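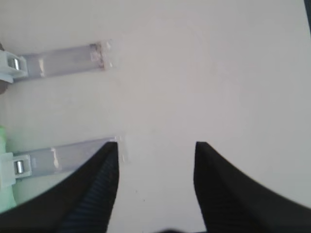
Rallstead makes video games about slow, fiddly, satisfying work. We're a small studio in Costaldale, and our first game, Cisen, puts you in charge of a salt works on a dried-up inland sea, with a rake, a leaky pump and a truck that hates mornings. We love quiet colors, and the pale surface at the top of this page, creamy in one spot and drifting to a cooler gray toward the right, is very close to how we paint the salt flats at sunrise. Even the faint smudges and tiny specks would fit right in! Our flats are covered in little marks like that, and players who learn to read them can find the soft ground before the truck does.

How we got going

Elisa Parisi and Efraín Benavides met while working on a racing game at a much bigger company. Elisa was writing the physics for tires, Efraín was building gas stations for the side of the track, and they kept ending up in the same conversation at lunch: what if you could stop the car, walk into one of those gas stations and just run the place? They made a tiny version of that over a long winter (it had one pump, one customer and a hot dog roller that could not be turned off) and had so much fun that they left to start Rallstead the next April.

The gas station never became a full game. The hot dog roller did survive, though, and you can find it in Cisen if you fix the generator in the canteen before the second storm.

There are 19 of us now. Most of us live in or near Costaldale, a few work from farther away, and everybody gets on the same call on Monday to play the latest build together. Whoever is newest to the team gets the controller first. It's the best hour of the week, and it's also when we find the worst bugs.

What we've made

Cisen came out on PC first and on consoles the year after. It has 168 jobs, from patching a boot to bringing the old rail spur back to life, and you can take them in almost any order. There's no timer. The weather moves on its own, the tools wear down, and the salt buyer drives a hard bargain when the roads are bad. We wanted a game where you could spend a whole evening getting one brine channel to run straight and feel great when it did.

Since launch we've put out three free updates. The first added the night shift, with lanterns and a whole new set of sounds. The second let a friend join you, so now one person can hold the pipe while the other one tightens it (we've had so many messages about marriages surviving this). The third one rebuilt the truck from the axles up. If you played early on and gave up on the truck, please give it another chance! It has a real clutch now, and the suspension leans the way it should when you load one side too heavy.

Our second game is called Najafi, and it's in full production. You play as a repairer of clocks and small machines in a harbor town, and the people who bring you their broken things will tell you a lot more than what's wrong with them. Every object on your bench can be opened, taken apart and put back together, and it will work as well or as badly as the job you did on it. We have 200 of these objects planned. The music boxes are finished and they are wonderful. The barometers are giving us a hard time.

How we work

We build things with our hands before we build them on a screen. When Efraín was designing the pumps in Cisen, he bought a dead one from a farm sale and took it to pieces on the studio floor, and the order you pull the bolts in the game is the order he should have pulled them in. Our sound people record nearly everything themselves. The crunch under your boots is rock salt in a baking tray, the wind is wind, and the truck is Elisa's old truck, which has been recorded idling, stalling, and refusing to start in the rain.

We keep normal hours. Big studios taught some of us what it's like to sleep under a desk, and we plan our games so that doesn't happen here. If a feature needs another month, it gets the month or it waits for an update. Najafi has moved once already for that reason, and our players were very kind about it.

We also care a lot about who can play. Cisen can be played with one hand, with a keyboard alone, or with every hold-the-button action switched to a single press. You can make the text bigger than we first thought anyone would want — then we got letters, and made it bigger again. All of those settings will be in Najafi from day one, along with a steadier camera for anyone who gets motion sick at the workbench.

Our players

We have a friendly forum, and the whole team reads it. People post their straightest channels, their ugliest repairs, and some very long arguments about the best way to stack a pallet. A few of the jobs in Cisen started as forum posts, including the one with the goat. Players have also translated the game into languages we couldn't have managed alone, and their names are in the credits right next to ours.

If you make videos or stream, you're welcome to use our games however you like, and you can keep whatever you earn from it. Teachers can write to us for free classroom copies of Cisen. We've heard from shop classes, a geology course and a driving instructor, and we'd love to hear from more.

Say hello

The best way to reach us is through the contact form on this site. Bug reports go fastest through the forum, and a saved game attached to your post helps a lot. Open jobs are listed on the careers page. Right now we're looking for an animator who likes hands, and for someone to help us with those barometers.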